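Brandes says up to 184 remote demonstrations are enough to teach a new chore

Robot training firm Brandes has put a number on how much human effort it takes to teach a two-fingered arm a simple household job. Up to 184 demonstrations per task, the company says, all of them given by a person steering the arm from a desk in another room.

The claim came with the April release of Evetti, the company's software for remote teaching. An operator holds a controller, watches a view from just behind the gripper and guides it through the job. The software records each move, and a model is then trained to copy them.

Brandes says its people have recorded 3,000 runs so far, spread over 13 tasks. Most were done in simulation, where a table and a few objects can be reset with a key press. Picking up a book from a tabletop is on the list, and the company describes it as one of the harder ones, as a flat object gives the fingers little to hold.

How well the copied behavior works is less clear. Brandes has published success rates for simulated runs only, and it counts a pickup as a success once the object leaves the table. A book lifted by one corner and dropped a moment later would pass.

"I would like to see what happens in the second after they stop counting," said Ute Albers, who runs a test lab for handling equipment in Irkley and was shown the software before release. "Their operators are good. You can tell they have spent weeks on it. I don't know what a new person gets out of it on the first morning."

Albers also questioned the operator's view. With the camera fixed near the gripper, she said, depth is hard to judge, and people tend to come in too high or push the fingers into the table. In simulation that costs nothing.
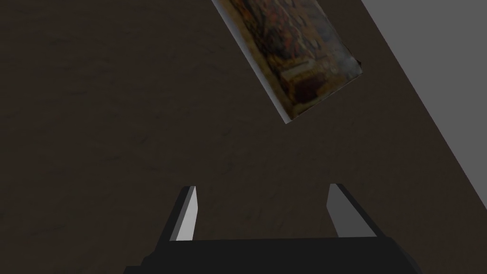 Real hardware still to come

Nele Frerichs, product lead at Brandes, said the criticism was fair in part. Tests on real arms have started at the company's site in Grunuvwood, she said, but she would not say how many runs had been done or when figures would be released.

"The simulated demonstrations are a starting point," Frerichs said. "We expect to add real ones on top. How many depends on the task."

That leaves the headline number on shaky ground – if each job needs a second round of teaching on a real arm, the true cost is 184 plus something the company has yet to share.

Evetti is being offered to labs and small manufacturers at $4,000 a year for each operator seat. The controller is extra. Brandes said buyers will be able to record their own tasks from the start, though support for arms other than its own is not included in this version.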